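4.2 Comparing the two controllers on the cup-and-book layout

Last updated: April 21, 2020

Having settled on the gripper, we could get to the part we had been looking forward to: running the same arm and the same fingers under two different controllers and seeing where they part ways. The first, Balum, plans a full path to the grasp pose before anything moves. The second, Danari, only ever plans a short step ahead and corrects itself from the camera views as it goes. Both were run in the Brirnau simulator with identical joint limits, and each was given 100 trials on the layout used in this section.

The layout is simple to look at and surprisingly rich to work with. A small brown cup stands upright on a black book, with a shallow wooden tray to one side of the table and a turquoise shelf unit towards the back. The book matters more than we first expected! It raises the cup by its own thickness, so a controller that takes its grasp height from the tabletop will aim too low, and its dark cover gives the depth estimate very little to hold on to.
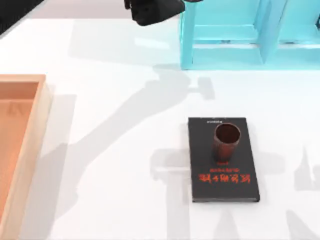 We kept the arm shadows switched on for every trial. An earlier version of the benchmark used flat lighting, and both controllers scored better there, but we learned far less from it. With shadows falling over the white table, the colour values near the objects shift whenever an arm moves, and that is exactly the kind of trouble a controller meets in a real workshop. Tiziana Galli suggested logging the estimated cup position at every control step as well as at the grasp, and those logs turned out to be our favourite data in the whole study.

Balum completed 71 of its trials and Danari 84. The gap comes almost entirely from the last few centimetres. Balum gets to the cup sooner and its paths are lovely and smooth, yet any error in the first estimate is carried all the way to the rim. Danari dithers on the way in, sometimes for quite a while, and then lines its fingers up very well.

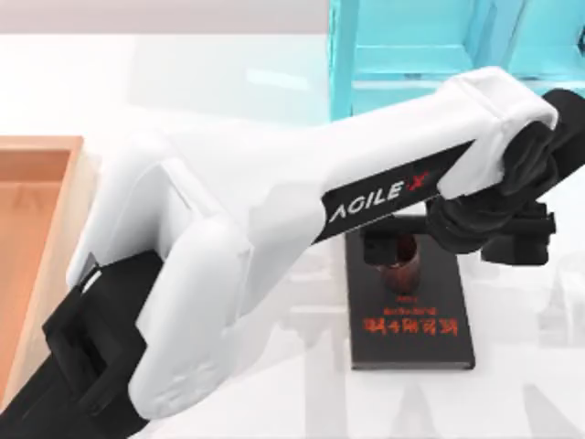

Figure 4. The arm over the table, with one gripper finger at the rim of the cup.

Rim contact deserves a closer look. A finger that meets the rim off-centre can tip the cup or push it along the book, and the two controllers respond differently. Balum has no way to react until its path is finished. Danari backs off, re-estimates and tries again, up to a limit we set at 261 control steps. Raising that limit gave no further successes in our runs, so we left it alone.

The same trials were then repeated with the book's position shifted at random under the cup, using the Ayaaba scene generator. Those results are given in Section 4.3, along with the failure cases for each controller.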